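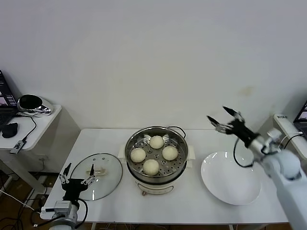

Reading time: 2 min

Product Review: The Tulus Sideboard by Merkell
Reviewed by Felicidad Rivera for the Tagle Furnishings Desk

The Tulus is the first full-length sideboard in Merkell's dining range. It is intended for households and small guesthouses that need closed storage in a dining room but do not wish to install built-in cabinets. The Tagle Furnishings Desk obtained one unit in the walnut finish and placed it in regular use in the breakfast room of the Widanau guest residence, where it has remained since January. The unit was purchased at the listed price through a retail showroom. Merkell was not informed of the review before the order was placed and had no part in the preparation of this text.

Delivery and Assembly

The sideboard arrived in two cartons. The cabinet body is shipped largely assembled, with the back panel fixed at the factory, and the base frame is packed separately with the hardware. Both cartons were sound on arrival, although the longer one was heavy enough that the delivery crew declined to take it up the stairs without prior arrangement. Customers who live above the ground floor should confirm the terms of carriage when ordering.

Assembly consists of attaching the base frame, hanging the doors and fitting the adjustable shelves. The printed instructions are clear for the first part of this work and poor for the second. The diagram of the door hinges shows the mounting plate in the wrong orientation, and our staff hung the left door twice before the error was noticed. A corrected sheet is available on request from Merkell's customer service office, which answered our inquiry promptly and courteously. It should be included in the carton.

Construction

The Tulus measures 60 inches in length and stands at a comfortable serving height. The top and the sides are solid wood with an oil finish. The shelves and the back panel are veneered board, as the product sheet states. Joints at the corners of the cabinet are tight and even, and the grain on the door fronts has been matched with evident care. The base frame is powder-coated steel, and its feet can be adjusted to compensate for an uneven floor. This adjustment proved necessary at Widanau, where the floorboards slope noticeably toward the garden wall.

Less satisfactory is the treatment of the interior. The edges of the shelves are left square and slightly sharp, and the holes for the shelf pins had not been cleaned of dust. Neither point affects the use of the piece. At this price, however, a buyer may reasonably expect the inside of a cabinet to be finished to the same standard as the outside.

Storage and Daily Use

Behind the doors, the cabinet is divided by a central partition. Each side accepts dinner plates, serving bowls and folded table linen without difficulty. The shelves may be set at several heights, and the lowest compartment is tall enough for most pitchers. Above the doors are two shallow drawers, lined in felt, which are well suited to flatware and napkin rings. The drawers run on concealed slides and close softly.

During service, the top of the sideboard was used as a buffet for bread, fruit and hot dishes. The oil finish resists light spills if they are wiped promptly. It does not resist heat, and the care leaflet is correct to advise that trivets be used under all warm cookware. A pale ring left by a coffee pot during a busy Sunday breakfast was removed with the maintenance oil supplied by Merkell, but the repair took an afternoon to dry and remained faintly visible for some time afterward.

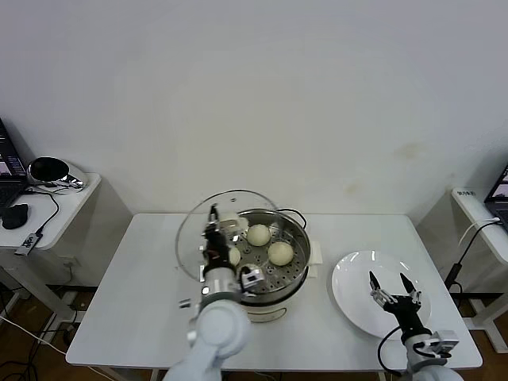

Steamed buns in a steamer pot, with the glass lid propped behind.

Cable management has been considered, although not generously. An oval opening in the back panel admits one appliance cord into the left compartment. There is no corresponding opening on the right. Households that intend to keep a lamp at one end of the top and a warming plate at the other will find that one of the cords must run down the outside of the cabinet.

The doors merit separate comment. They are fitted with a recessed grip in place of a handle, and this gives the front a calm, continuous appearance that most visitors to the breakfast room admired. Guests with limited hand strength found the grip difficult to use. Merkell offers a bar handle as an optional part, to be fitted by the dealer before delivery. We recommend that guesthouses and other public establishments specify it.

Appearance and Placement

The proportions of the Tulus are restrained, and the piece will sit well in both traditional and contemporary rooms. The walnut finish is darker than the sample block displayed in the showroom, and it darkened further in the part of the room that receives morning sun. Objects left in one position on the top should be moved from time to time during the first season. The finish is also offered in natural oak and in a painted gray, neither of which was examined for this review.

Because the doors open outward to their full width, a clear passage must be kept in front of the cabinet. In narrow dining rooms, the sliding-door cabinet from the same range may be the more practical choice.

Warranty and Service

Merkell provides a warranty of two years on the frame and hardware. The oil finish is excluded. Replacement hinges and shelf pins may be ordered individually, and the pins we requested were supplied without charge.

Assessment

The Tagle Furnishings Desk finds the Tulus to be a well-made sideboard with good capacity and a handsome exterior. Its principal weaknesses are the inaccurate hinge diagram, the unfinished state of the interior edges and the provision of a single cord opening. The piece is recommended for private dining rooms. For guesthouses, it is recommended on condition that the optional handles are ordered and that staff are instructed in the care of the oiled top.

The unit will remain in service at Widanau, and this review will be amended if the condition of the finish or the door hinges changes materially.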